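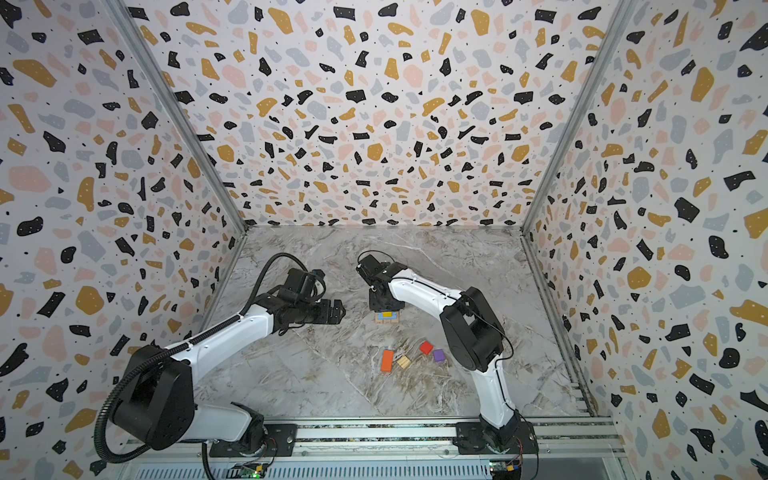
Page last revised: April

Section 3. Preparing and Filing the Annual Competitiveness Return

Scope of this section

This section applies to local business development offices that file data for the Skemden Competitiveness Index through the Cernby reporting portal. It covers account set-up, entry of the indicator values, validation and final filing. Questions of method, including how the indicators are weighted and how the final standings are calculated, are dealt with in Section 7 and are not repeated here.

The Index compares 108 municipalities on the conditions they offer to companies that are starting, growing or closing. A municipality that does not file by the deadline is listed as "not ranked" for the year. Its earlier position is not carried forward.

Before you begin

Each office must have the following at hand:

– the office code issued by the Destcombe Secretariat
– the name and work e-mail address of the filing officer and of the approving officer
– the closing figures for the reporting year from the business register, the property tax office and the building permit office
– last year's filed return, in PDF form

Note: The filing officer and the approving officer may not be the same person. Offices with a single employee should ask the Secretariat to name an approving officer from a neighboring municipality.

3.1 Setting up the office account

1. Go to the Cernby sign-in page and select "New reporting year."

2. Enter the office code. The code is printed in the upper right corner of the annual invitation letter and has 9 characters. Letters must be typed as capitals.

3. Confirm the municipality name shown on the screen. If the name is wrong, stop and write to the Secretariat. Do not continue under another municipality's name with the intention of correcting it later.

4. Enter the details of the filing officer, then those of the approving officer. Each will receive a separate activation message. The link in the message remains valid until midnight.

5. When both accounts are active, the status line changes from "Pending" to "Open." Data entry is not possible before this change.

Caution: Shared mailboxes are not accepted for either role. Returns filed from a shared mailbox in earlier years had to be filed again, and in several cases the second filing missed the deadline.

3.2 Entering the indicator values

The return is divided into seven parts: starting a business, permits, property registration, local taxes and fees, access to credit, settlement of disputes, and closing a business. The parts may be completed in any order and by different members of staff, provided that all entries are made under the filing officer's account.

1. Open the part you wish to complete and select the reporting year.

2. Enter each value in the unit shown beside the field. Periods are always given in working days, costs in whole currency units. Do not convert costs to a percentage of income; the portal does this.

3. For every period, enter both the legal limit and the median time recorded by your office. If your office records only the average, enter the average and tick the box marked "Average used."

4. Where a procedure is free of charge, enter 0. An empty field is read as missing data and lowers the completeness score.

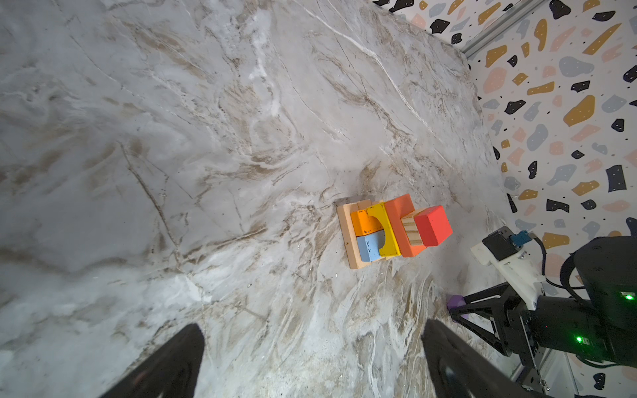

5. Where a procedure was abolished or merged with another during the year, select "Changed" and give the month in which the change took effect. A short explanation must be entered in the comment field, with a reference to the ordinance or council decision.

6. Select "Save part" before leaving the page. The portal does not save automatically, and a session left idle is closed without warning.

Note on fees: Enter the full amount a company pays, including stamp duty, copying charges and any payment to a notary whose services are required by law. Payments to advisers are not included, even where most applicants choose to use one.

Note on permits: The reference case is a single-story warehouse connected to water and sewer lines. Offices that received no application of this type should use the nearest comparable case and describe it in the comment field. The same case should then be kept for later years where possible — a change of reference case is the most common source of queries at the review stage.

3.3 Importing values from a spreadsheet

Offices that keep their records in the Farouk register package may import the values for starting and closing a business directly. In Farouk, select "Reports," then "Competitiveness return," and export the file with the default settings. In Cernby, select "Import" at the top of the relevant part and choose the file.

Check the imported values against the register before saving. The import overwrites anything already entered in that part, comments included, and the earlier entries cannot be recovered.

Other spreadsheets may be used if they follow the template available from the portal's help page. Column headings must not be translated, shortened or moved.

3.4 Validation

1. When all parts show "Saved," select "Validate return." Validation takes about 3 minutes, and the window should remain open during this time.

2. Read the validation report. Errors are marked in red and must be corrected. Warnings are marked in amber and must be either corrected or explained.

3. A warning will appear for any value that differs sharply from last year's. If the new value is correct, enter the reason. "Confirmed" or "see last year" will not be accepted as a reason.

4. Run the validation again after each correction. Only a return validated after its most recent change can be passed to the approving officer.

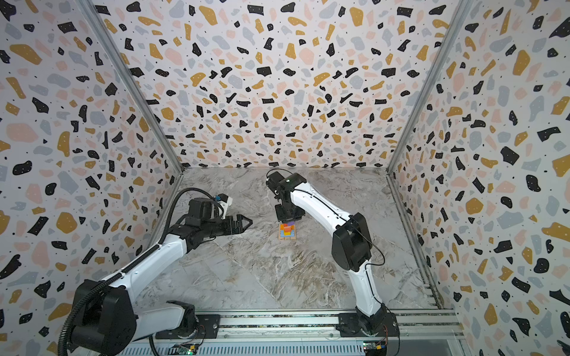
3.5 Approval and filing

1. The filing officer selects "Send for approval." All fields are locked from this point.

2. The approving officer reviews the return and selects "Approve" or "Send back." A return that is sent back is unlocked and must be validated again.

3. After approval, the filing officer selects "File." A receipt with a reference number is sent to both officers. Keep the receipt with the office's records until the standings for the year have been published.

4. The deadline is 5:00 p.m. on the closing date given in the invitation letter. The time recorded is the time of filing, not the time of approval.

Caution: A filed return cannot be withdrawn by the office. Corrections after filing must be requested in writing and signed by the approving officer. Requests received after the draft standings have been circulated are held over to the following year.

Contacts

Account set-up and office codes: Driss Tahiri, Portal Support, Destcombe Secretariat

Indicator definitions, reference cases and corrections after filing: Nawal Nasr, Data Review, Destcombe Secretariat

Please quote the office code in all correspondence.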